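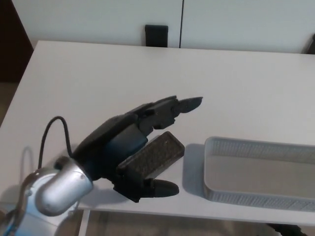 What goes on the white table once the new trays are in use?
One light gray mesh tray per table, for small blocks and pads, and nothing else is left out overnight.

Bralia Shared Studio
Minutes of the July members' meeting
Held in the front room, start 6:30 p.m.

Present: 18 members, including three who joined this summer (welcome, all of you!). Apologies were received from the two members running the print stall in Noonan.

1. Minutes of the last meeting
Read and accepted with one fix. The paper order in item 4 should have said 300 sheets of the heavy stock, and the price was for the whole order, not per pack.

2. Matters carried over
The dripping faucet in the back room has been repaired and the sink is back in use. The missing key to the flat files turned up inside the flat files, in the second drawer, and a spare has been cut. The window blind is still waiting on a part.

3. Tables and trays
This took up the biggest share of the evening and people had plenty to say, nearly all of it happy. The white tabletops have made a real difference to the front room. Several members said they can finally see what color they are mixing, and one said she had found a lost etching needle within a minute of sitting down, after a month of looking for it at home.

Small things have been the trouble. Sanding blocks, sponges, cork pieces and foam stamps all end up in the same heap, and the dark ones go home in people's aprons or get thrown out with the scraps. The trial tray with the perforated mesh sides was much liked – air gets in from the sides, dust falls through when you tap it over the trash can, and it is low enough to reach into without knocking anything over. The print group asked whether the holes would catch on fine cloth. Two members who had used it with muslin pads said they had no snags at all.

There was a long and cheerful detour about whether sponges and dry blocks can share a tray. The printmakers said no, the bookbinders said it depends how well you squeeze your sponge, and the watercolor table offered to give a squeezing lesson. It was settled that damp things go on the rack by the sink until morning and dry things go in the tray.

Agreed:
One rectangular mesh tray to stand on each table, toward the right-hand side so that left-over space is in one piece.
Sponges to the rack first, tray second.
Worn-out blocks go in the scrap bin under the sink. A block is worn out when it no longer has a flat side.
No labels on the trays for now. We will look at this again if things start wandering between tables.

Action: order trays from Prernance, same model as the trial one. The purchasing pair will do this before the end of the month, spending up to 70 dollars.

4. Cleaning the tabletops
A member brought in three cloths and a bottle of plain dish soap and showed the meeting how she gets dried ink off a white surface: warm soapy cloth laid flat, leave it while you put your tools away, then wipe toward yourself. It worked beautifully on the purple patch that has been there since spring, and there was applause. No scouring powder please, and no blades. The gray smudge near the door end is a scorch and will not come out, so people can stop trying.

The soap and cloths will live on the shelf over the sink. Cloths get taken home for washing by whoever has the last slot of the week, same as the towels.

5. Open studio evening
Coming up in September and everybody is looking forward to it. Last year's stamp-a-card table was so popular that the line went out past the coat hooks, and the room voted to run two of them this time, one at each end. We will print 1000 blank cards, with the Zundley press booked for an afternoon to do the borders. Visitors of all ages to be offered the chunky foam stamps, with the carved ones kept for the demonstration.

Ideas from the floor: a string across the back wall to hang finished cards; an ink color chosen by the youngest visitor each hour; lemonade outside only. The string and the lemonade were agreed. The ink color was loved by most and will be tried for the first hour to see how it goes.

Action: card sizes to be settled by the print group and posted on the board.
Action: all members to look at home for spare aprons, any size.

6. Storage shelf
Short item. The lower shelf is full of frames without glass. Please take yours by the end of August. Anything left goes on the free table at the open studio, where it will probably find a very happy home.

7. Any other business
The kettle takes filtered water only, please – the scale was chipped out again last week and it boils in half the time now.
A request for a second lamp at the binding table was approved.
One member has a bag of linen offcuts to give away, nice long pieces, in the basket by the door.
The radio stays.

Next meeting in August, same time, front room. Bring something you made on the new tables, finished or not, for show and tell at the end.

Meeting closed at 8:10 p.m., and most people stayed on for cake.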